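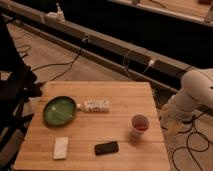 Oiling the butcher-block table

I finally got to the table in March, after putting it off all winter. It came from the Benmont place when they were clearing out the back stock, and I paid 131 for it. The strips of wood were dry and a bit rough, and anything you set down on it left a mark.

I used Brollomura oil this time. The stuff I had before was thicker and never soaked in right. I sanded first, going with the strips and not across them, and wiped the dust off with a rag. Then one thin coat, a wait of 30 minutes, and another wipe. I did the same again after supper.

The seams took the most time. Crumbs get down in there, and I went along each one with a toothpick before I sanded. It's slow work — put the radio on.

Since then I've tried to keep less on it. The green oval dish stays, because I like the color against the pale wood. My phone always ends up there no matter what I say. Drinks are the real problem. A paper cup with something reddish-brown in it is exactly what left the old ring, and I still put them straight down on the wood. I ordered coasters from Uddin and they haven't come yet.

Next is the long shelf in the hall, which is the same kind of wood and in worse shape. I have half a can of oil left and I think that will cover it. The legs on the table still need doing too, but they can wait until it's warm enough to work outside.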